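The Grip That Wouldn't Let Go

10/15/20. Lostby. Short version: a gripper closed on a box and stayed closed, and it took the team 23 days to find out why.

The tool is the Zimon hand gripper, two jaws on linkages, padded fingertips. Savvas Sfakianakis runs the home-tasks bench and he'd been having a good October. Small stuff on a table. Pinch a box by its wall, move it, let go. 100 tries, no trouble. Next 100, the release command went out and the jaws stayed shut. No error, no beep. Log said "open." Jaws said otherwise.

The box is a mean test, he says. Thin wall, one pad inside and one outside, and whatever's packed in it comes along if the grip goes wrong. A watch with no strap, for one.

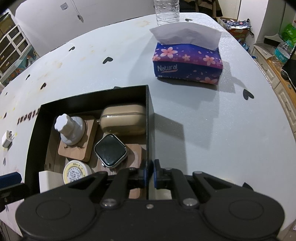 Kristaps Urbonaitė doesn't buy that the box had anything to do with it, and wrote in to say so after our first short item ran. It would have jammed on a sponge. The fault was in how the thing reported its own position, and they kept changing the objects for two weeks before anybody put a meter on the cable. Fair enough, and Sfakianakis mostly agrees.

What they found: a position sensor on one side, bad solder joint. Warm it up and it drifted. Controller thought the jaws were already open, so it did nothing. Cold start, fine again. Thats why the morning checks all passed.

Nobody hurt. But Sfakianakis had put his thumb near the linkage to free it by hand, power still on, and the sensor picked that moment to come back. Jaws snapped wide. He got his hand out. "I knew better," he told me. "I was in a hurry."

New rule on the bench: power off before fingers go in. Eklund, who makes the control board, has sent a patch that compares both sides and stops if they dont match. Gunov is supplying a bigger stop button. The re-test is 200 cycles, run warm, with the same kind of household clutter on the table. Chargers, a tape measure, the black box again.

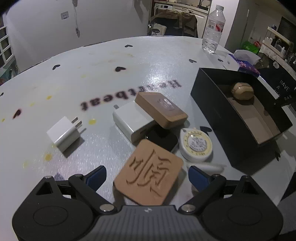
Jaws open over the heart-print table, a square engraved coaster between the pads.

Results due before the end of the month. Sfakianakis wants a second sensor on each side anyway. Budget says one.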